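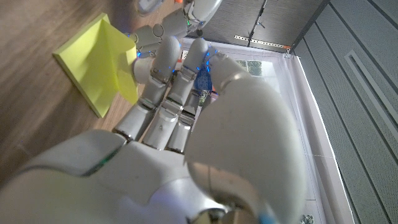

4. Set Up Your Note Corner

Now for the fun part — your Bundale desk is standing, so let's give it something to do!

1. Wipe the top with a soft cloth, following the grain.
2. Set a square pad of sticky notes where your writing hand lands. Bright yellow-green is great on brown wood grain, and you'll spot it from across the room.
3. Peel the top sheet slowly, from the gummed edge.

Note: A folded top sheet still writes fine. Just press it flat first.

Caution: Don't leave notes stuck to the desktop in direct sun.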